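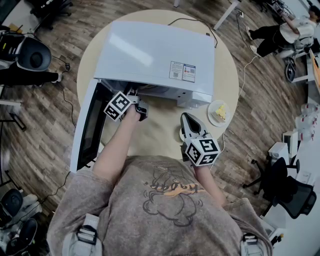

Chapter 6
What Kitchen Surveys Can and Cannot Tell Us

Ask people how often they cook and most will give you an answer right away. That speed should make you suspicious. Few of us keep a record of our meals, so the number has to come from somewhere, and memory is only one of the places it might come from. Pride is another. So is the wording of the question.

Take the Urkbridge Home Meals Survey, which was mailed to 1000 households one March. Of these, 800 sent it back, a return rate most researchers would envy. The report claimed that the typical household cooked "from scratch" on most evenings. Newspapers repeated the claim. Very few of them asked what "from scratch" meant, and the survey form didn't say. Does a frozen pie count if you add a salad? Does a potato cooked in the microwave?

Rosângela Quintana went back to the same town with a smaller and more tedious plan. She asked 134 households to keep a food diary for 22 days and to save their grocery receipts. The diaries showed less cooking than the survey had -- a good deal less -- and the receipts did not always agree with the diaries either.

It would be easy to say that Quintana was right and the survey was wrong. We should be slow to do that. People who agree to keep a diary for three weeks may not be like their neighbors, and writing down every meal can change what a person eats. Her later work in Sunham ran into both problems, as we will see in Section 6.3.

Before reading on, write down how many times you cooked last week. Then write down what you counted as cooking. Keep the page; you will need it for the exercises in Section 6.2.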